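About Us

Hurard manages staff kitchens, break rooms and small catering areas in office buildings, clinics and colleges. The company began with one contract at the Boutros building in Cerbridge and now has 11 sites. The daily work is familiar to anyone who has shared a kitchen: dishes are put away, counters are wiped, supplies are checked, and the room is made ready for the next group of people.

Part of that work is now being prepared for automation. Tasks are first developed in a simulated kitchen, where a robot arm can practice on cabinets and counters before any equipment is brought to a site. Opening a cabinet by its handle is among the first tasks on the list, as so much of the evening routine depends on it.

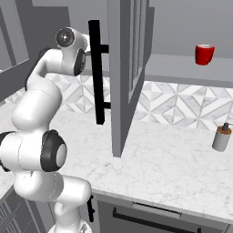

Workplace Automation Team, Sonirholm Office

The Workplace Automation Team was formed to decide which kitchen tasks should be given to a machine and which should stay with our attendants. It is led by Riku Hattori, who joined the company as an evening attendant and later managed the Cerbridge sites. The team has 10 members. Four are engineers, and the other six have worked as attendants or shift leads and continue to spend part of each month on site.

Before the first simulation was built, the team recorded the routine at our sites over one full month. The final list held 1379 separate tasks. Many were small, such as closing a door left open or moving a mug to the correct shelf. Attendants then marked the tasks they found tiring, the tasks they considered part of good service, and the tasks they believed a machine should not be asked to do. Their marks set the order of our development work and are reviewed every June.

Reaching into upper cabinets was marked as tiring more often than any other task. Staff at the Boutros building, where the evening shift puts away about 500 cups and plates, had raised the matter well before the team existed. Greeting visitors, answering questions and handling complaints were marked as service, and these tasks are not under consideration for automation.

What Changes for Our Staff

The introduction of automation changes job duties, and the company has a responsibility to state those changes in advance. Under our staffing policy, no site may begin a trial until its attendants have received a written description of the new routine, including the tasks that will be removed from their shift and any that will be added. Paid hours are not reduced during a trial.

Attendants who wish to work with the equipment may apply for the post of kitchen systems attendant. Training takes place at the Sonirholm office during paid time. It covers safe starting and stopping, checking a work area, reporting faults, and reviewing simulated tasks with the engineers. Previous technical experience is not required. Employees who prefer their present duties may keep them, and their choice is not considered in performance reviews.

Attendants also take part in reviewing the simulation itself. They comment on where items are normally left, how far doors are opened in daily use, and how much counter space should be kept clear. Their comments are entered in the same record as those of the engineers and receive a written reply.

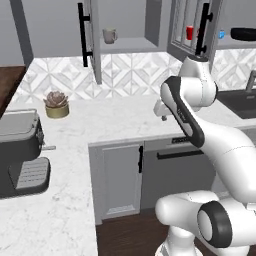
Will attendants lose their jobs when a robot is introduced at their site?

Our staffing policy does not allow a position to be ended as the result of an automation trial. Duties may change, and each change is discussed with the employee before it takes effect. If a routine is adopted permanently, the site manager meets with every attendant to agree on a new schedule.

Contact

Questions about the team, training places or site trials may be sent in writing to the Workplace Automation Team at the Sonirholm office. Current employees may also speak with their shift lead.

Page last reviewed 20 Jun 2021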